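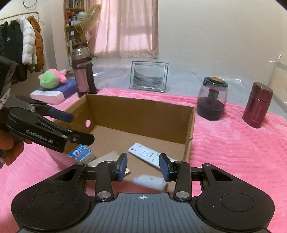 Do I need two grippers to get started?
Most buyers start with one and come back for the second when they get tired of pinning the box down with an elbow. If your task list has anything in it that needs holding still, order the pair.

Hand-Held Gripper Comparison Kit, from Sondgate
Ships Thursday if ordered by noon

The kit is for people who have to choose a gripper before they have a robot to bolt it to, and who have sat through enough sales videos of somebody lifting a tennis ball. You get the loan of hand-held units for 14 days, a task booklet, and a score sheet with a column headed "Other," where most of the useful information ends up.

The booklet has 80 tasks. The early ones are kind. Pick up a packet, put it in a box, feel good about yourself. By the middle you are dealing with power strips, remote controls and anything in slippery film, preferably on a soft surface that gives way under the fingers. Do those on a bed or a couch. A lab bench flatters everybody.

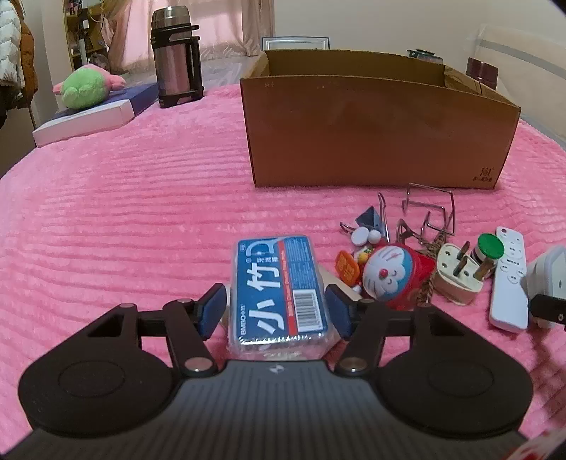

Fidel Farías wrote to us that he'd had the Drika pads at the top of his list until he reached the film-wrapped items, and that by the second evening he had moved them to fourth and stopped speaking to the Nuttall ones altogether. He kept the kit for the full loan and asked for more score sheets.

What's included
Hand-held gripper, parallel jaw (one or two)
Finger pads: Drika soft, Drika firm, Nuttall ribbed
Buvance wrist strap
Task booklet and score sheets
Return label, which you will lose

Loan price, single: $211
Loan price, pair with full pad set, applied to purchase: $2,066

Pads are replaced free if they wear. Pads that have met superglue are yours.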